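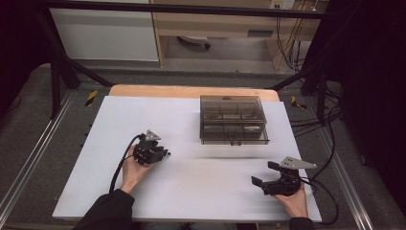 A compartment box on the white board, at the far side of the table.

About Us

Satus Textile School is a small school for people who want to learn quilting, hand weaving and mending. We are in the old part of Drorer, on the second floor above the bakery. The school was opened by two sisters-in-law who came here from different countries and had one sewing machine between them. Today we teach beginners, and also people who sewed as children and wish to start again.

Our name is often asked about. Satus is a Latin word and it can mean a beginning, or a sowing of seeds. We liked both.

What we teach

The basic quilting course has 4 parts: cutting, piecing, layering and binding. Every student finishes a lap quilt and takes it home. After it, you may continue with the Mocanu course, which is our own course for wool weaving on a small frame loom. It carries the family name of the grandmother whose patterns we use. Her notebooks are kept at the school, and students can ask to look at them.

Mending is taught in the evening. Please bring clothes that are washed. We work on knees, elbows, collars and torn pockets, and in the winter months also on knitted things.

Groups are small, and each table shares 2 irons. Thread, needles and pins are included in the course price. Fabric is not included, but we have a shelf of donated cotton which is free to take for practice blocks.

The yearly show

Each November our students hang their work in the Trisent Hall, across the river from the school. The last show had 487 visitors, which was for us a big surprise, and we had to borrow more clothes racks to hang the smaller pieces. Quilts are shown with the name of the maker and the name of the pattern. There are no prizes. Some makers sell their work, and then the school does not keep any part of the money.

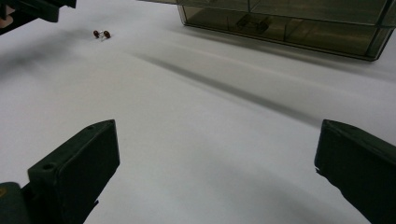
Do I need to bring my own sewing machine to the quilting course?
You can use one of ours for the whole course without extra cost. If you prefer your own machine, bring it with its foot pedal and bobbins, and we will find a place for you near an outlet.

Fabric library

In the back room we keep a library of fabric samples, with more than 100 small books of cotton, linen and wool. Members may borrow one book at a time for two weeks. Please do not cut from the samples, also when the piece is very small.

Visiting us

The door is on the side street, and the bell for the school is the top one. The stairs are steep. If stairs are difficult for you, write to us before and we will arrange your lesson in the ground floor room at Trisent Hall.

Page last updated 08/07/2020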